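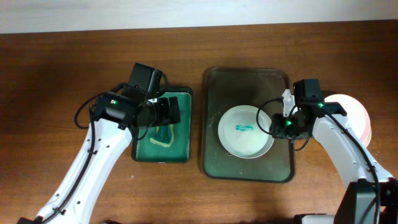
**How often should the Plister water filter cartridge be changed?**
Change it every 37 weeks, or sooner if the flow at the tap drops.

## 6. Changing the cartridge

You need a new Irnine 223 cartridge, a towel and a bucket.

1. Close the cold water valve under the sink.
2. Open the filter tap until the water stops.
3. Turn the housing to the left and lower it into the bucket.
4. Pull out the old cartridge. Rinse the housing with cold water.
5. Push in the new cartridge, open end up.
6. Screw the housing back on by hand.
7. Open the valve slowly and check for drips.

**Caution:** Do not use the filter with water hotter than 38 °C.

**Note:** Run the tap for five minutes before drinking. Cloudy water is normal during this time.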